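Yellow two tier rack for round metal housings - worth it?
Uvmont Workshop Board > Storage

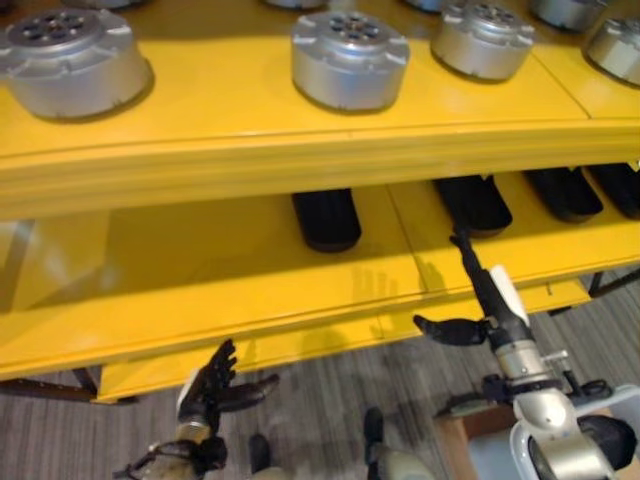

Reply 1
vilho_i
11 October 2020

Thinking of putting all the housings on a rack like this. Silver ones up top, holes side up, small gap between each. Want the same for the Koskela job. Paint or bare? And do I need dividers? Got 250 to spend, no more.

Reply 2
silviu.sima
Paint. Yellow shows every drip and bit of swarf, you wipe it more. Skip dividers, that front lip is plenty.

Reply 3
olga_y
Disagree on the dividers. Lip stops them going off the front, does nothing for them knocking each other sideways. Flanges chip. Ask me how I know. Thin rubber strips, done.

Reply 4
silviu.sima
Strips collect grit. Then you're grinding grit into the bottom face. No thanks

Reply 5
paavo_l
What are the black things hanging under the top shelf? Bumpers? Would want those padded if its where your knuckles go

Reply 6
vilho_i
Dunno, brackets maybe. Spacing looks regular, roughly under the housings.

Reply 7
olga_y
Check the seams before you paint anyway. Ours at Iltell had a ridge at every panel join and the parts rocked on it. Filed them flat - took 2 evenings.

Reply 8
vilho_i
ok filing first then paint. Still undecided on strips, will try them on teh bottom shelf only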